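I've been going to shows by Nirnero since they were playing to 30 people and a bartender, so believe me when I say I wanted to love the farewell tour. I paid $300 for my ticket (before fees!) and I would have paid it gladly for a real goodbye. What I got was 5 songs I cared about and a long video of the band thanking itself.

My problem is with the word "farewell." It sells tickets like nothing else in music, and there's no rule about what happens after. Prakari said goodbye in January, cried on stage, and had a new single out before the merch had shipped. I bought the T-shirt, too. I still wear it, which probably says something about me.
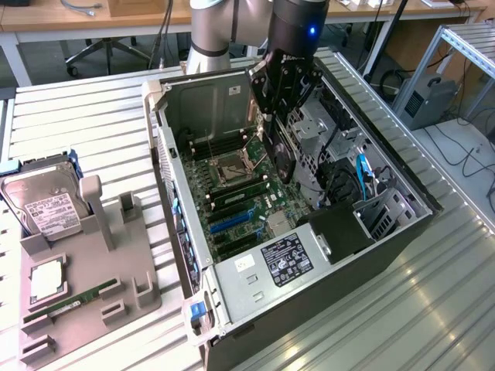
Despina Filip wrote to me that I'm being a grouch, that people change their minds about jobs all the time, and that she'd happily pay to hear Mihăilă retire once a year if the voice holds up. Fair enough! I just think she should know that's what she's paying for.

Call it a tour. Call it the last one for a while. Callutden did exactly that, filled a room of 2,000, and came back when they felt like it, and I didn't hear one person grumble on the way to the parking lot.

Last updated 5 Jul 2023
Contact | Copyright | Back to top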